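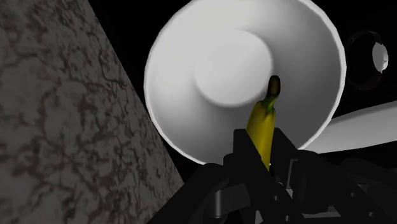
Two Hundred Bananas

4/30/19

I have spent most of April putting a banana in a bowl. More exactly, I have spent it asking a robot to put a banana in a bowl, by remote control, inside a computer, where neither the banana nor the bowl can be said to exist. I was paid for this. My grandfather, who started work at a bakery in 1954 and was shown how to do it by a man shouting, would have had questions.

The job goes like this. You hold a controller, you look through the robot's eyes, and you do the task yourself while the software writes down every twitch. Then you do it again. When there are enough of your goes in the pile, a learning program is fed the lot and is supposed to come out the other end with the knack of it. The trade calls each go a demonstration, a grand word for what I was doing on the first morning, which was mostly pushing fruit off a worktop.

I'd like to put in a word for the people holding the controllers, having been one. At conferences the talk is all about the learning. There are slides about the learning. The part where a person sat in a chair in Bergate and closed a gripper on a banana gets one line, usually "we collected 200 demonstrations", as if they had been lying about in a field.

They had not. I collected them, and I can tell you that the first 40 or so are rubbish. I came in too fast, I changed my mind halfway, I hovered over the bowl like a man trying to remember why he'd gone upstairs. A robot that learns from me will learn the hovering as well. It has no way of telling which bits were skill and which bits were me wondering about lunch. Aicha Bouazza, who ran our sessions, played one of my goes back to me at half speed and asked what the little wiggle before the grip was for. I said it was for lining up. She played another, with the same wiggle and the thing already lined up. I have since noticed that I do it with door keys.

My argument, if an essay about bananas may have one, is that we ought to be much fussier about who does the showing and how. The fashion is for more. Kamach wanted 4000 goes from us, and would have taken them from anybody with thumbs. Sotelo pays its people by the go, so its people are quick, and its robot arms (I've seen them) throw things about with the air of somebody whose bus is due. If you pay for speed you get a hurried machine, and then you pay somebody like Rulbridge to calm it down.

I'd sooner have 408 good ones from three people who have been taught the job, given a decent chair, and allowed to bin their own mistakes. That last bit matters most to me. On our project you could press a button to throw a go away, and for a week I hardly touched it, because it felt like cheating. Then I got proud and threw away nearly everything. Somewhere between the two is judgement, and I don't know how you write that down for a newcomer. Aicha's method was to sit next to me and sigh.

I'll grant the other side its best point. Tidy goes, all done the same tidy way, can leave a robot helpless the moment something slips. It has never watched anyone recover. So keep some of the fumbles, by all means, so long as the fumble ends with the fruit in the bowl and somebody has chosen to keep it. What I object to is keeping the lot and calling the muddle variety.

My contract ran out last week. The next task is a mug, I'm told, and they have asked whether I'd come back for it. I've said yes, if they do something about the chair.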